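I've been going to live comedy long enough to have opinions about chairs, so bear with me, because this one is about the interval.

I want it back! The last four shows I saw at the Hellia ran straight through, ninety minutes and out, and everybody around me seemed to think that was a treat.

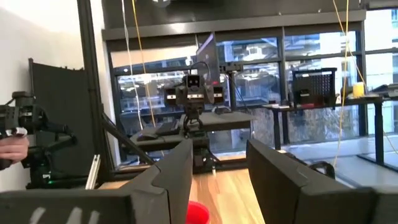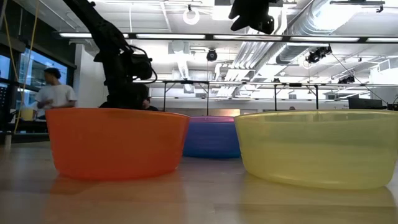
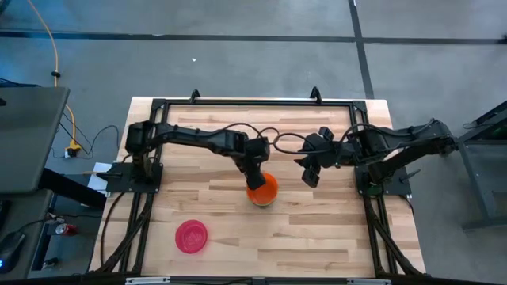
I get why performers like it. You build up a head of steam, the crowd is warm, and then the lights come up and people wander off to look at their phones. A comic coming back after a break has to win the room all over again. Fine. But that's the job, isn't it? And some of the best stuff I've ever seen came right after the break, when the person on stage had clearly been backstage stewing over a joke that died.

Also, I like talking to strangers about what we just saw. At Gerneck last January (243 seats, terrible coats situation, wonderful bar) I spent fifteen minutes arguing with a couple from two rows back over whether the opening bit about the dentist was cruel. We never settled it. I'd have gone home with half an opinion otherwise.

Big rooms are a different thing, I'll admit. The Shetty holds 1,774 and has what feels like one restroom, so an interval there is mostly a line with carpet under it. If they want to skip it, I won't complain much. But a club with 100 seats and a bartender standing around has no excuse at all.

And please don't tell me attention spans are the reason. People who can't sit through two halves aren't going to be happier with one long one and a full bladder. Give me my fifteen minutes and a warm soda, and start the second half a little late like you always used to.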